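PRESS RELEASE
For immediate release

Koto opens bathroom and medicine cupboard sorting service to households in Iyer

Koto, the home organisation company, has today announced that its Small Items Service will be open to all households in the Iyer district from April. The service deals with the contents of bathroom cabinets, medicine cupboards and the drawers in which tubes, sachets and small bottles tend to gather.

The launch follows a trial in which Koto staff sorted the cupboards of 200 households over 12 weeks. In that time 2288 items were handled, of which 585 were found to be past the date printed on the pack. Out-of-date medicines and ointments were set apart and handed to the householder with details of the nearest pharmacy offering a return point.

Under the service, the contents of a cupboard are brought to a single clear table and placed one at a time on a dark mat, where the label and date can be read. Each item then goes into one of four coloured plastic baskets. Green is for things in daily use, yellow for things used now and then, blue for unopened spares and red for anything to be returned or thrown away. The same colours are used in every home, so that a household which books a second visit will already know the system.

Socorro Cárdenas, Head of Household Services at Koto, said: "Most of the homes we visited had more than one open tube of the same product. People buy another because they cannot find the first. A table, a mat and four baskets are a modest set of equipment, but they allow a family to see what it owns and to decide what it wishes to keep."

The baskets are supplied by Pretent, which has provided storage goods to Koto for the past three years. They have slotted sides, which let air pass through and allow the contents to be seen without lifting anything out. Customers may keep the baskets after the visit at no further charge, or return them for cleaning and reuse.

Aníbal Puma, Commercial Director of Pretent, said: "We are pleased to extend our work with Koto. The four colours were agreed after the first month of the trial, when householders told us that written labels were hard to read inside a dark cupboard. Colour proved much easier, particularly for older customers."
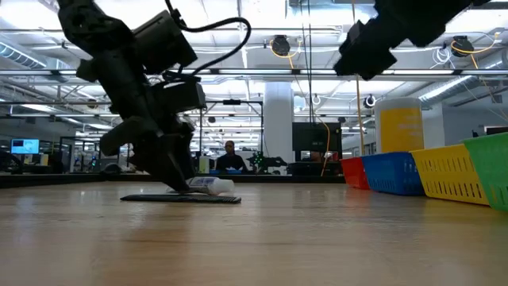

Sorting toiletries: a white tube at the mat, with the red, blue, yellow and green baskets along the right of the table.

Visits last up to two hours and can be booked for any weekday. A member of the household aged 18 or over must be present throughout. Staff do not give medical advice and will not throw away any medicine, prescribed or otherwise, without the clear agreement of the person to whom it belongs. Sharp items such as razors and needles are not accepted and should be removed before the visit begins.

Householders who would like to see how the sorting is done may attend an open session at the Hemov Centre, Iyer, on Wednesday at 10.30 am. Places are free, but should be reserved in advance through the Koto booking desk. Visitors are welcome to bring a small bag of their own bathroom items - no more than will fit in a washbag - to be sorted on the day.

Notes to editors

Koto provides sorting, packing and storage services to private homes. The Small Items Service is its third household service, after Wardrobe and Kitchen Cupboard.

Pretent makes and supplies plastic baskets, trays and drawer dividers for home use.

Interviews with Socorro Cárdenas and Aníbal Puma can be arranged through the Koto press office.

ENDS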